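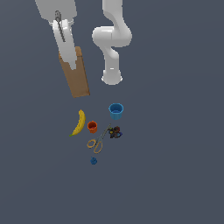

A reader wrote in to say that comparing grippers in a simulator is a waste of an evening, and that you should just bolt one on and start picking things up. I used to work that way. I also bought a Prendano gripper that was too wide to get between two cups, and I would have caught that on screen.

Tips for comparing grippers on a small arm

Pick your objects first and leave them alone. Choose different shapes: something curved like a banana, an open cup, a pair of scissors lying flat, a small ball. Scissors are the hardest of those for most two-finger grippers. Save the layout as a file and load the same one for every gripper.
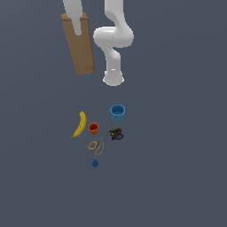

Arm over the test layout in Villix, with the scissors lying near the two cups.

Keep the objects close together. Any gripper looks good with a foot of clear space on every side. Crowding shows you how much room the fingers need to open.

Change one thing at a time. When I tried the Tralora against the Prendano, I had also moved to a new version of the Kairys controller the same night. I threw out 82 runs and started over on the old version.

Start every run from the same arm pose, with the wrist pointing straight down and well above the tallest cup. If the arm starts low, you are testing how it gets out of trouble.

Set the closing force in the simulator to what the real gripper can do. The default in Villix was too strong for either of mine, and both of them held the ball perfectly until I turned it down.

Do at least 7 tries per object and write down the misses as well as the holds. "Slipped out" and "knocked over the cup next to it" are different problems. Longer fingers fixed the first for me. The second needed a different approach angle.

Use two camera views if your computer can handle it, one from overhead and one low from the side. Overhead, a fingertip that stops a half inch short of a cup rim looks like it is touching.

Repeat the best 3 objects on the bench before you order anything else. Friction is where my simulated results were furthest off, mainly on the cups. A strip of rubber shelf liner glued to each fingertip brought the two closer together. Trim it flush with a utility knife and let the glue set overnight.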